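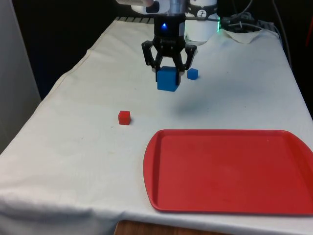
Figure 11.1 A large blue cube on or just above a white tablecloth.

CHAPTER 11
Volume and Capacity

Learning Goals
After completing this chapter, students will be able to:
find the volume of a cube and of a rectangular box;
convert between cubic inches, cubic feet, and cubic yards;
tell the difference between volume and capacity;
choose a suitable unit for a given measurement.

Key Terms
capacity, cubic unit, edge, face, rectangular prism, volume

Opening Problem: The Kovemgate Warehouse
Farah Tarigan manages storage for a furniture company in the town of Kovemgate. Each September the company rents extra space for the holiday season. The owner of the building, Lizelle Van Wyk, charges by the cubic foot. Two rooms are available. The first has a volume of 2,000 cubic feet and the second has a volume of 1,745 cubic feet. The second room has the larger floor, and Ms. Tarigan at first assumed that it would hold more. Her stock for the season takes up 1,314 cubic feet when it is stacked.

Before reading further, write down what must be true of the ceilings in the two rooms. Keep your answer. It will be needed in Section 11.3.

From Area to Volume
In Chapter 10 we measured flat regions by covering them with squares. A floor that is 12 feet long and 10 feet wide can be covered by 120 squares, each one foot on a side, and we say that its area is 120 square feet. Area tells us how much carpet to buy. It does not tell us how many boxes the room will hold.

To measure the space inside a solid figure, we fill it with cubes of equal size, leaving no gaps. The number of cubes is the volume. A cube with edges one inch long has a volume of one cubic inch. A cube with edges one foot long has a volume of one cubic foot, and it can be filled with 1,728 cubic inches (12 × 12 × 12). Students often expect the answer to be 12 or 144. Section 11.2 treats this error in detail.

Volume and capacity are closely related, and in daily speech the two words are often exchanged. In this book, volume means the space a solid takes up. Capacity means the amount a container can hold, and it is usually given in fluid ounces, quarts, or gallons. A jar with thick walls has a capacity noticeably smaller than the volume measured from its outside.

Review Before You Begin
Students should be comfortable multiplying three whole numbers and reading exponents of 2 and 3. Those who need practice should work through the odd-numbered exercises at the end of Section 10.4.

11.1 Counting Cubes
We begin with boxes whose edges are whole numbers of inches. Suppose a box is 5 inches long, 4 inches wide, and 3 inches high. One layer on the bottom of the box takes 20 one-inch cubes. Three layers fill the box, so its volume is 60 cubic inches.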